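Vandside gripper kit, second version — review after a month in our shared workshop
Posted 22/08/2018

Short one, I'm meant to be clearing up. We bought the Vandside for the PC stripping cell, two arms over one slatted bench, old office towers laid on their side. Wanted something that could get down inside a case without us rewriting everything. Came from Clistano, 7 days, box a bit bashed, contents fine.

Fitting it: not hard. Instructions are poor, the diagram on page 3 has the mounting block the wrong way up. Took me most of an evening. Cable is the weak bit — too stiff, and the clips supplied are useless. Threw them out, used tape.

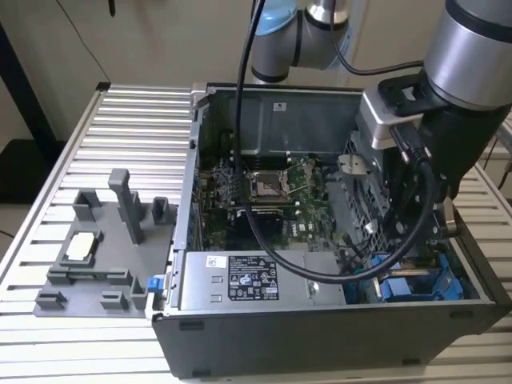
Software next. The Nekell driver found it first go, which I did not expect at all. Homing is slow. You can set the closing force in 7 steps and I only ever use the bottom two, anything above that is for people who hate plastic. Tried it on drive sleds, brackets, memory. Sleds good. Memory so-so, the clips want a push at an angle and it doesn't like angles.

Wish it was slimmer. The old Simanjuntak one was a feeble thing but you could poke it anywhere, and with this you end up planning the whole approach round the knuckles.

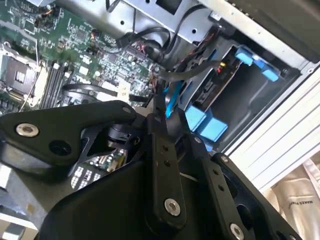
Reach is the real test for me. On paper it goes deep enough for any tower we've got. In practise the width gets you before the depth does, and those links with the silver bolts take up a lot of room when there's a drive cage and a bundle of black cables right next to where you want to be. I'd pay extra for low-profile bolts. Also tie your wires back before you start, the blue SATA ones especially.

Processors: still working on it. We use a printed tray next to the case so the part always starts from the same spot, worth doing whatever gripper you buy. Pads claim up to 200 hours, no idea yet, will update in December if I remeber.

Four out of five. Loses one for the cable and the diagram.
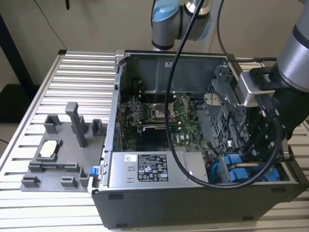

Comment from a reader: we have the same kit and had the same trouble with the cable. Swapped it for a softer one and gave it a longer loop, no faults after that. Agree on the closing force, ours stays on the lowest step. Did you get the spare pads in the box? Ours were missing and Clistano took ages to answer.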